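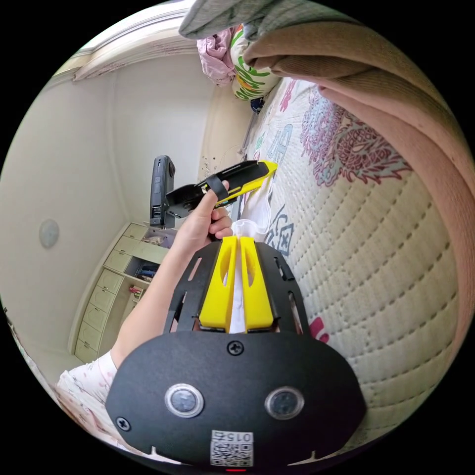

When should a mattress come out of its plastic? As soon as it's in the room where it will be slept on, and well before bedtime.

That's the short version of the new advice sheet from Gramholm, the bedding store that would like its customers to stop stabbing their purchases. The sheet, dated 20 February 2026, is a single page and goes out with every delivery. It covers unwrapping, airing and making up a bed, subjects most of us assumed we had mastered by the age of 7.

The numbers suggest otherwise. Last August, the store says, it took 48 calls about covers that had been sliced during unpacking. A good share came from people who had opened the bag with a kitchen knife, and one from a customer who had used a house key and a great deal of feeling. Gramholm now offers a repair patch for a cut cover, in one color, which will match your mattress if your mattress is beige.

The sheet doesn't ban blades. It suggests a box cutter with the blade let out just far enough to get through the plastic, held nearly flat and drawn away from both the fabric and the other hand. Start at a corner, where the bag stands off the padding. Once there's an opening, put the cutter away, somewhere other than on the bed, and tear the rest by hand. Quilted tops get their own paragraph, on the grounds that stitching catches easily and a pulled thread in a diamond pattern will be looked at every morning for years.

Then there's the bag. Gramholm wants it off the bed and out of reach of children and pets before anyone goes looking for the sheets. This is sensible, and will be familiar to any household where the wrapping has been the most popular part of the delivery.

Airing is where tempers may fray. The store asks for 90 minutes with a window open and nothing on top: no pillows, no blanket, no folded laundry on its way to a drawer. Its Clakira range, the one with the floral quilting, gets the same treatment as the plain Bukhari. Anyone who has seen a bare mattress stay bare for 90 minutes in a house with people living in it is invited to write in.

Bags can be handed back at the store or to the driver on a later delivery, provided they're dry and free of tape. Trudico, which handles Gramholm's deliveries, will take the old mattress the same day for $20 — stripped, please, and with whatever has been living underneath it removed first.

The advice sheet comes taped to the outside of the wrapping. It is best read before cutting through it.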